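Incidencia 3580
Sistema: Zarkar, registro de detenciones y atestados
Sede afectada: comisaría de Itstead
Prioridad: 2
Estado: resuelta, pendiente de seguimiento

Síntoma

Al cerrar una diligencia de traslado, la hora de ingreso en calabozos queda registrada antes que la hora de detención. El formulario no da error. El fallo aparece después, cuando el juzgado de guardia rechaza el envío con el código 64 (secuencia temporal no válida). Los atestados rechazados permanecen en la bandeja de salida y no se reenvían solos.

Se reproduce únicamente en detenciones practicadas con terminal móvil y completadas más tarde en un puesto fijo. Las altas hechas íntegramente en puesto fijo salen bien.
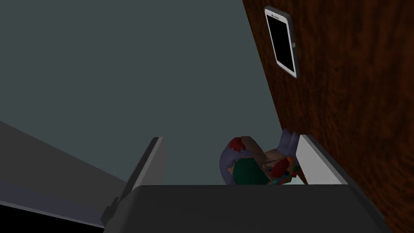 Paso 1. Comprobación de relojes

Puesto fijo de Itstead: hora correcta, sincronizado con el servidor central.
Terminales móviles: hora correcta en pantalla, zona horaria correcta.
Servidor de Wikstead: correcto.
Se descarta desfase de reloj.

Paso 2. Revisión de la cola de sincronización

El terminal guarda la hora de detención en hora local y la envía sin indicador de zona. El conector Talebi, que hace de pasarela, la interpreta como UTC y le suma el desfase al escribirla en la base. La hora de ingreso, introducida en el puesto fijo, no pasa por Talebi y se guarda tal cual. Resultado: detención posterior al ingreso en todos los traslados cortos.

El comportamiento empieza con la actualización del conector instalada en noviembre. En la versión anterior el campo de zona se rellenaba por defecto.
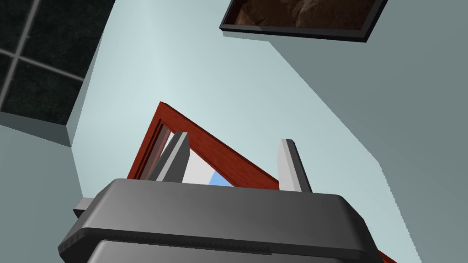
Unidad de Sistemas Policiales · Soporte de segundo nivel

Paso 3. Corrección

a) Detener el servicio de Talebi en Wikstead.
b) En el fichero de configuración, cambiar el parámetro de zona de origen de "vacío" a "local".
c) Arrancar el servicio y esperar la respuesta 200 en la consulta de estado.
d) Dar de alta una detención de prueba desde un móvil, en el entorno de formación. Nunca en el real.

Prueba a las 11:40: secuencia correcta, envío aceptado. 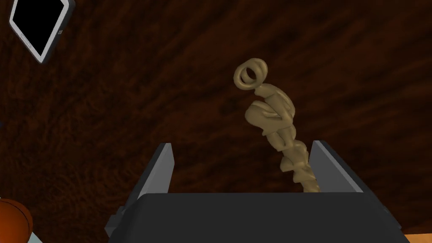 Objeto de color beige entre los dos dedos de la pinza. Imagen simulada.

Paso 4. Registros ya afectados

El cambio no corrige lo guardado con anterioridad. La hora de detención no debe editarse directamente en la base: es un dato con efectos sobre el plazo de detención y cualquier modificación exige diligencia de rectificación firmada por el instructor. Soporte facilita el listado de números de atestado y la hora original del terminal. La rectificación y el reenvío corresponden a la comisaría.

Pendiente

Confirmar con el proveedor si la próxima versión de Talebi conserva el parámetro.
Pedir que Zarkar bloquee el cierre cuando el ingreso sea anterior a la detención.
Mantener la incidencia abierta hasta que Itstead comunique que la bandeja de salida está vacía.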